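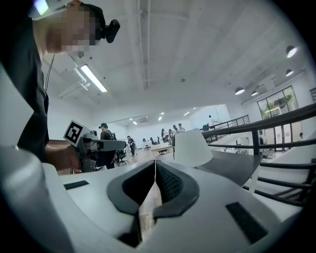
Reviewer 2 asked on the first round whether a kitchen floor tells you anything a bench doesn't, and whether dust settled at home can be compared with volumetric air counts at all. Fair. We come back to it in 4.3.

4.2 Settled dust and indoor spore load

Figure 3. Indoors, a wide open-plan room. Dust samples in this section were all taken low, below knee height.

Sampling ran through the wet end of autumn and into winter. Air counts came from a Burkard trap on the roof of the Cerden building, changed over at 9 am. Settled dust came from homes in the two streets behind it, vacuumed onto filter socks, then sieved and plated. Homes with a gas heater and no flue were kept in the set but flagged. Homes with visible mould on a bathroom ceiling likewise.

Highest single outdoor reading was 3394 spores per cubic metre, the morning after heavy rain, mostly Cladosporium and basidiospores. Indoor air on the same day did not follow. Settled dust did, but late: the rise in culturable Cladosporium turned up in the next fortnightly collection and stayed up for the one after. We read this as carry-in on shoes and dogs plus slow fallout, though the design can't separate the two. Doormats were not sampled. Should have been.

Aspergillus and Penicillium behaved differently, no link with rain, no link with the roof trap. Stronger link with carpet age, and with whether washing was dried inside on a clothes horse. In homes doing this through winter the two genera made up the larger share of colonies on DG18 plates, and less so on malt extract. Relative humidity at skirting height explained part of it. The loggers (Fesadum, wall mount) were set to read every four minutes, which filled the memory early in a few units and lost the tail of June. Those homes are left out of the humidity model but not out of the counts.

Carpet versus hard floor. Per gram of dust, little difference. Per square metre, a large one, since carpet simply holds more dust. Earlier papers report one or the other and then argue past each other; we give both in Table 4. Anyone comparing with the older coastal surveys should use the per metre column, those crews weighed nothing.

4.3 Can the two measures be compared

Not directly. The roof trap gives a time-resolved count of everything that hits the tape, dead or alive. The filter sock gives an undated pile of whatever still grows. A spore in carpet may be a week old or a decade. Our fortnightly vacuuming resets the surface to some extent, but deep pile does not reset, and first-visit samples were dropped from the trend analysis for this reason.

What the pairing does allow is a check on timing. Cladosporium passes that check, Penicillium doesn't. The Carrasco correction for sieve loss was applied at 700 micrometres and again with no correction; the ordering of homes barely changed, the absolute figures did. Corrected values are used througout.

Two limits worth stating. One, occupants knew when we were coming and some cleaned beforehand, asked not to, did it anyway. Two, roof height. The trap sits well above the level where people breathe and a good way above where leaf litter sheds, so ground-level peaks after mowing are probaly missed. A second trap at fence height is planned for next autumn, funding permitting.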